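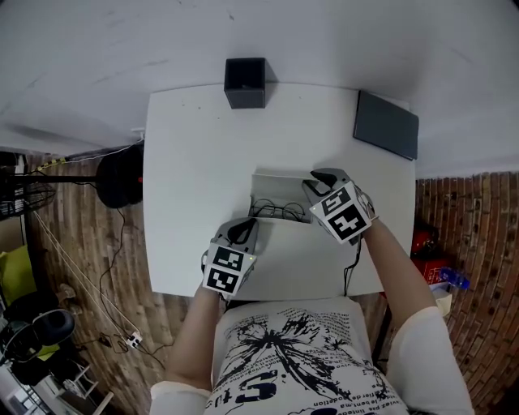
At the white table

Tivari Allotment and Garden Society
Minutes of the general meeting held on 21 August 2024

Present: Peadar Ó Súilleabháin (chair), Majdi Nimri (minutes), and 20 plot holders as per the signing sheet.
Apologies: received from the holders of plots 9 and 31.

1. Minutes of the last meeting
The minutes of the April meeting were read and agreed with one correction. Under item 4, "the lower gate" should read "the Mirnex Lane gate". Signed by the chair.

2. Matters arising
The new padlock has been fitted to the Mirnex Lane gate. Three members said they had not been given the code. Majdi will text it to them this week. The code is not to be written on the noticeboard again.
The broken glass behind plot 14 has been cleared. The old bath on the same plot is still there and the holder has agreed to move it before the end of the season.

3. Water
Most of the meeting was spent on this item. Pressure at the top taps has been poor since June and members on the upper rows have been carrying cans from the trough by the shed. Peadar has spoken to Undau, who laid the original pipe. They came out and looked at the stopcock, which was fully open, and think the fault is in the joint under the main path. To find out they would need to dig up a short length of the path. Their quote for digging, replacing the joint and making good is £2301.
Members asked whether this included relaying the slabs. It does. It does not include anything further up if the pipe is found to be cracked.
There was a discussion about getting a second quote. Plot 22 has used a firm called Lu for drains at home and was happy with them. Others felt we had waited long enough and that the beans would be over by the time anyone else came. It was put to a vote whether to wait for a second quote. The vote was in favour of waiting, provided the quote is in within two weeks. Peadar to contact Lu.

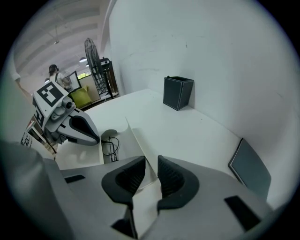
In the meantime the top taps are to be used before ten in the morning and after six in the evening only, and one tap at a time. Hoses are not to be left running unattended on any row. Plot 17 asked for it to be noted that she had raised the pressure last year as well. Noted.

4. Rents
Rents are due at the start of October. The chair proposed an increase of £6 a year on a full plot and £3 on a half plot, to go towards the pipe. One member asked if the increase would be taken off again once the pipe was paid for. The chair said it would be looked at each year. Carried, with two against.

5. Waiting list
There are around 20 names on the list. Plot 8 has been given up and will be offered as two halves. Plot 27 has not been worked since spring and a second letter has gone out. If there is no answer it will be offered to the next name on the list. Majdi reminded members that plots cannot be passed on to friends or family without going through the list.

6. Bonfires
There have been two complaints from the houses at the back about smoke. The rule is no fires before October and none at all when washing is out. Green waste should go in the bays. Members were reminded that the left-hand bay is for woody stuff and the other for everything soft. Potato tops with blight are not to go in either and should be bagged and taken home.

7. Seed and manure order
Catalogues are in the shed. Orders for onion sets and garlic to Majdi, with the money. The manure delivery will be dropped inside the main gate as before, and should be cleared from the track within two days so that cars can turn.

8. Any other business
The shed mower is cutting out. Plot 5 will take the plug out and have a look.
A green-handled fork and a pair of child's wellingtons have been left in the shed and can be claimed.
Plot 12 asked if hens would be allowed. The lease does not permit livestock. Peadar will check whether hens count.
The produce table will be set up by the gate at weekends until the courgettes run out.

Actions
Peadar: second quote from Lu; check lease on hens.
Majdi: gate code to members; rent letters; seed orders.
Plot 5: mower.

Next meeting to be held once the second quote is in. Notice will go up on the shed door.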